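Do the "ripening balls" for fruit and vegetable drawers do anything at all?

Asked in Kitchen and Food Storage
2 answers

My sister-in-law swears by these Haberkorn produce balls. You toss one in the crisper drawer and it is supposed to soak up the gas that makes fruit go bad. The package says lettuce lasts "up to 2 times longer" and I have never trusted the words "up to" on anything. She paid 22 dollars for a pack and now tells everybody her cucumbers last a month.

I eat a lot of salad and I throw out a lot of salad, so I would like this to be true. But I have looked at the box front and back and it does not say what is in them. Is there anything to it, or am I paying for a plastic ball? Fridge is an older Juro with two drawers, no humidity sliders, runs a little cold at the back.

Answer 1 (accepted)

There is a real idea under the sales talk, so I'll give them that much. Apples, bananas, pears, tomatoes and some other fruit give off a gas called ethylene as they ripen. Leafy greens, broccoli and cucumbers don't like it and go yellow or soft sooner. Certain materials do take ethylene out of the air, and produce warehouses use them on a much bigger scale.

Where I get off the bus is the jump from a warehouse to your drawer. A home fridge gets opened all day long, and every time you open it you swap out a good share of the air. The drawer isn't sealed either. And if the box won't say what the stuff inside is, you can't look up whether it works or when it's used up. Mine (Esetti brand, same thing as far as I can tell) said to replace every three months. Says who?

I did try it, for what that's worth. Two heads of romaine from the same store, same day, one in each drawer, Esetti ball in the left. After nine days I couldn't tell them apart. One kitchen, one test, so don't frame it.

What did help me, and it cost next to nothing:

Keep apples and pears away from greens. Different drawer, or the counter if you eat them fast.
Dry the lettuce after washing. Really dry it, then wrap it in a towel and put it in a container.
Don't pack greens against the back wall if your fridge runs cold. Frozen lettuce turns to slime and no ball will save it.
Use long narrow bins on the shelves so things don't get lost. I quit using the drawers for half my vegetables once I had a few. 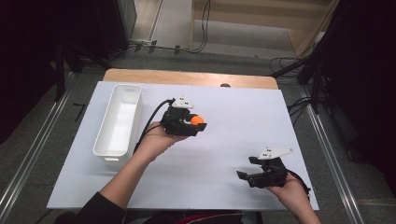
Empty white bin at left, with the handle cutout in the end. There is also a small orange ball.

The handle end matters more than I expected. With the cutout facing you, you pull the whole thing out, see what's in there and put it back. Most of what I used to throw away hadn't spoiled early. I forgot I had it. I would measure your shelf depth first though, as the "fits all refrigerators" line on bin packages is another one I don't believe. Mine stuck out and the door wouldn't shut, so back they went for a shorter size.

If you already have the balls, leave them in, they aren't hurting anything. I wouldn't buy more.

Comment: Nine days for romaine is normal with or without. You'd need to go longer to see a difference.
Comment: Fair. By day twelve I had eaten it.

Answer 2

They work great!! I use the Liva ones and we have had them since December and my berries last way longer than before. Also I rinse the berries in vinegar water and dry them on paper towels before they go in, my mom taught me that. Had over 200 strawberries from the u-pick place and hardly lost any. Worth every penny IMO

Comment: How do you know it wasn't the vinegar?
Comment: Because I have the balls
Comment from the person who asked: OK. I'm going to move the apples and start drying my lettuce, and skip the balls for now. If my sister-in-law has a cucumber that is truly a month old I would like to see it cut open.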